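Dromside bench notebook
Monday, Đào two-arm kit, trial from Dutico

Picking this up where I left off on Friday's page, which I can barely read. The kit is still on trial and we owe Dutico a yes or no by the end of the month. I want the good and the bad written down before I start arguing with myself in a meeting.

Long parts today. Everything we've tried so far has been stuff you could close one hand on, and the reason we wanted two arms in the first place is hose. So the bright green tube came out. It's bendy, it's springy, it has a metal connector on one end that swings wherever it likes, and it's a good deal closer to our real work than blocks are. I left the padlock, the key tag and the chip case on the cloth. I'd like to know if the Cita software gets confused by a busy table, and I was too lazy to clear it (both true).

First thing I learned is that the leader handles want a light touch. If I squeeze like I mean it, the jaws follow a beat late and then shut all at once. Turned the grip force down to 200 on the Cita slider, whatever unit that is. The manual says "counts" and moves on. Much nicer! At 400, the default, the tube visibly flattens and I don't love that for anything we'd have to ship.

Second thing: with both arms holding the tube it wants to arch up, and the arch ends up right about where I'd like to be looking. I had to learn to bring the wrists in low and let the loop go up over everything.
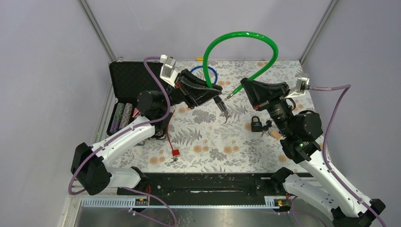 Somebody read this over my shoulder at lunch and wanted to know why I'm grading the kit on hose at all, when Dutico's own sheet only promises rigid parts, and said that if we mark it down for that we should at least mark it separately. Fair. So there are two columns from here on, rigid and floppy, and I'll go back and split last week's notes the same way when I get a minute.

Rigid: good. No complaints I haven't already made. Home position still drifts a hair after a long session and a restart fixes it.

Floppy: better than I expected, with a list.

- Handing the tube from one arm to the other is the weak spot. You have to have both grippers on it before you let go with the first, and the software has no "hold" button, so your hand gets tired doing the holding. Asked Dutico for one. They said it's on the roadmap, which I've heard before from other people about other things.
- The slot between the jaws suits a tube really well when it goes in upright. Sideways it rolls.
- Purple camera cables. I'd like more slack and a clip at the elbow. I keep one eye on them the whole time I'm driving and I shouldn't have to.
- Wrist cameras are the best part of the kit, full stop. From the overhead view I'm guessing at depth, and from the wrist I can see the jaw edges and the slot and just park the tube where I want it. They do see a lot of the room as well, so if we ever send clips out we'll want to set up the crop first. Cita has a crop tool. Haven't tried it.

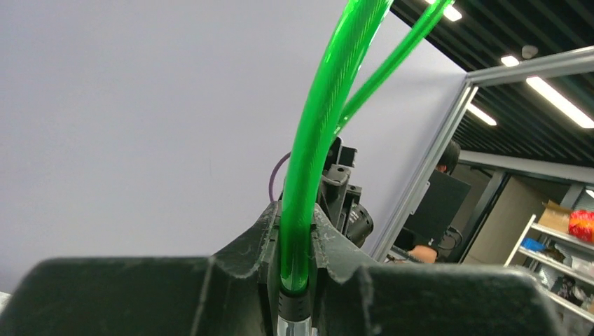
Wrist camera view, green tube held upright in the jaws.

Look at the weave inside the tube wall in that one - I did not think I'd get that much detail at this distance. Good enough to judge whether it's twisting, and twisting is the thing that bites us later on.

Money, as it stands in Dutico's last email. Spare jaw set is $239, and the jaws are already picking up scuffs, so I'd budget for one set with the order. The support plan is extra and I still can't tell what it covers beyond answering the phone. The manual covers the arms fine and gives the software 9 pages, most of them screenshots of menus that have since been renamed. If they want us as a customer they need to redo that part. I've said so, nicely, and I'll say it less nicely if I have to.

Where I am tonight: yes for rigid work, leaning yes for hose if they'll commit to the hold button and longer camera cables in writing. I would not buy it on the strength of the demo video, and whoever picked 400 as the default grip has never held a soft part.

For tomorrow:
Same tube, grip at 200, ten handoffs each direction and write down every drop.
Try the crop tool.
Ask Dutico if grip settings can be saved per job. I keep having to set it again after a restart and this afternoon I forgot.
Put a strip of tape on the cloth where the left wrist should start.
Find the small hex key. It was on the rail this morning, I'm sure of it.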